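**Wed 2 May** — Skernside, back room

Sorting day for the brick stock. Poppy's count from April said 2,347 pieces. Mine says 351 fewer, and I would like it noted that I counted mine without the radio on.

Grurside want the kits split by colour before they go out to schools. Fine in principle. In practice everyone has a different idea of where orange stops and red begins, and the light grey has no home at all under the current scheme. Honeylyn Mangubat suggests a bin marked "other", which is how we ended up with the cupboard.

Pushed two tables together to get a decent run of surface. The seam eats small pieces, so the sorting stays on the rear one from now on. Lost 8 minutes to a one-stud plate and a ruler.

Order for the bins settled after more debate than it deserved: red, green, blue, left to right. Yellow will have to lodge with somebody. 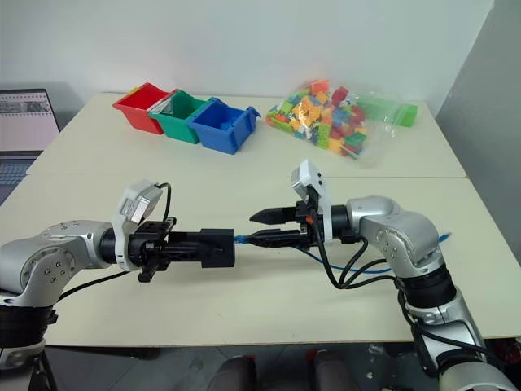
*Photo: Poppy Bramwell*

Blue is the biggest of the three as it stands there, so I propose it takes the long bricks as well. The bag beside it still wants doing — yellow, orange, red, green, blue and the homeless grey, all in one heap.

To do: ask Grurside if they'll accept grey with blue. Recount. Find the other ruler.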